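Marina Liapis @ Tremton bench notes

A thread about the house rules for putting racks on a deck. I wrote version one over a single lunch in October and have been apologising for it ever since. 1/

Rule 1 used to say "place rack neatly". Everybody agreed with it and everybody had their own idea of neat. It now says the rack goes in the same way round as the drawing taped to the cupboard, and if the drawing has fallen off, you stop and tape it back on. 2/

Rule 2. The sim and the bench get the same rules. I had a long argument with Anastasia Moschos over this. Her view was that you can't trip over anything in a simulator. My view was that you can certainly learn bad manners in one. She gave in at ten to six, mostly to catch her train. 3/

Rule 3. If it's see-through, write that on the job sheet. Clear and frosted plastics let whatever is underneath join in, and a vision check that has only ever met solid white racks will have opinions about that. 4/

Rule 4. Every seed gets logged. We did 2,000 simulated placements for the Ukora job and could account for 1,962 of them. The other 38 are presumably having a lovely time somewhere. Since then, no seed, no result, however pretty the graph. 5/

Rule 5. Labels on boards must be readable from overhead at any angle the board is allowed to sit at. People design labels sitting at a desk, the right way up, with a cup of tea. The board will not extend you the same courtesy. 6/

Rule 6 is the one I get messages about. Nothing gets set down across two surfaces unless the sheet says so. Half on a board and half off is a perfectly good test. As a way of storing things it's dreadful, and the checker can't tell which one you meant. 7/

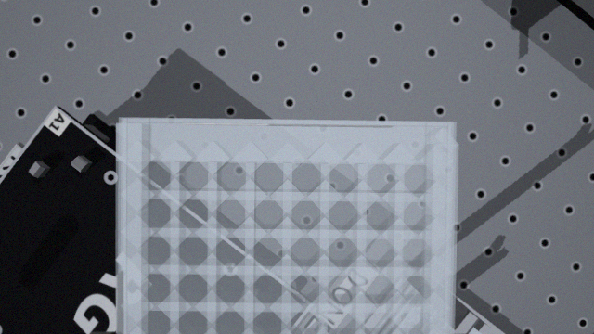 So the sheet now has a box marked "overlap intended", with room for initials. Kratochvíl's team asked for a second box marked "overlap regretted". Declined, though I did think about it. 8/

Rule 7, shadows. Vary them on purpose and write down the range. "Lighting: normal" was on our sheets for a year and I still couldn't tell you what it meant. 9/

Breltero have asked whether they can borrow the whole list. Yes, but please take version four. Version three has two rule 5s – and they disagree. 10/10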